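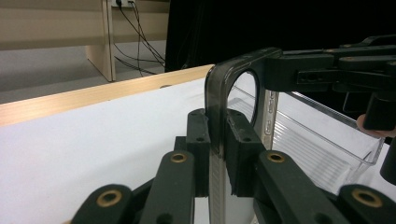
Clear phone case with the smoky grey border, over the white tabletop.

January, 4:10 pm. Plant dye log, continued

Finally got a decent yellow out of the onion skins!! Third pot of the month and the first one I'd show to anybody. Writing it all down before I forget what I did.

Skins: 100 g dry, all yellow onion this time, the red ones picked out. Soaked overnight in the big enamel pot, then brought up slowly and held just under a simmer for 45 minutes. Strained through the old pillowcase. The liquor was a deep orange brown, much darker than the last pot, where I think I rushed the soak.

Wool: the Jirevitz two-ply, small skeins, scoured the day before with the plain soap. Alum mordant as usual. I put in 2 skeins without mordant as a check and they came out a sad tan, so the alum is earning its keep.

Into the bath at 4 yesterday, heat off at 5, left to cool in the pot. This morning they were a proper egg-yolk yellow, and after rinsing they kept nearly all of it. The rinse water ran clear on the third change. Last pot took forever.

Then the fun part. Armelle Joly had left a jar of iron water on the shelf (rusty nails and vinegar, labeled in her handwriting, do not tip it out) and I dipped one skein for a couple of minutes. It went from yellow to a mossy olive while I stood there watching. Gorgeous. I'd knit a whole sweater in it. She says to go easy because too much iron makes wool harsh, and the dipped skein does feel a tiny bit crisper than its sisters. Next time a weaker dip, and rinse right away.

Cotton is still behind. The Zesano sheeting took the yellow in patches, worst along the folds. I suspect I crammed it in. Needs a wider pot, or tear the pieces smaller. Gilbert method (tannin first, then alum) is up next, I have the oak galls ground already.

Light test: wound the yellow and the olive on card strips, half covered with foil, taped in the south window as strip 27. Check again in a month. The Tremico reds from the fall are still up there next to it and holding up better than I expected, a little pinker at the exposed end.

To do
- more skins, ask at the soup kitchen again
- new thermometer, the old one reads high
- try the leftover bath on silk before it goes moldy, it's in the lidded bucket under the sink
- write pot number on the skein tags in PENCIL, the pen bled again

Exhaust bath might have one more pale yellow in it. Starting that tomorrow first thing, same mordant, no iron.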